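Journal > Packaging and Shipping > Parcel Studies

4.2 Box size and breakage in mailed snacks

What delighted us most in the Nisbet data was how much the empty space in a box matters. Across 2,502 parcels sent from Gonditz in March, bags of chips in oversized boxes reached the customer with far more crumbs than bags in close-fitting ones, even on the same truck and the same route. We had expected distance to lead by a wide margin, and it came a distant second! Plain brown cardboard was used throughout, with the bags laid straight into the box (Figure 3, a snack bag in an open box).
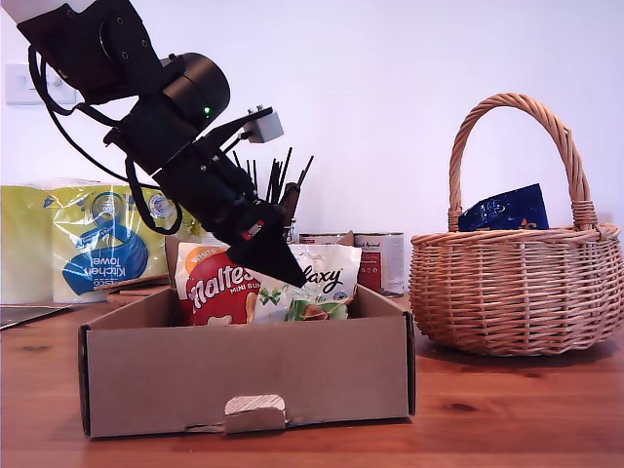
Bag air pressure was the next surprise. A fuller bag acts as its own cushion, up to a point, and we found 289 parcels where a well-filled bag in a poor box did as well as a soft bag in a good one. Paper padding helped the soft bags a great deal. It did little for the full ones, which tended to push it into the corners.

The Ninetley route was the roughest of the 17 we studied, and it is a wonderful test bed for this kind of work. We plan to go back there with thicker board and a smaller box.

Related articles
Crumb scoring by sieve: a simple method
Paper padding on the Trikex line
Tape, glue and the humble box flap

Contact | Copyright | Back to top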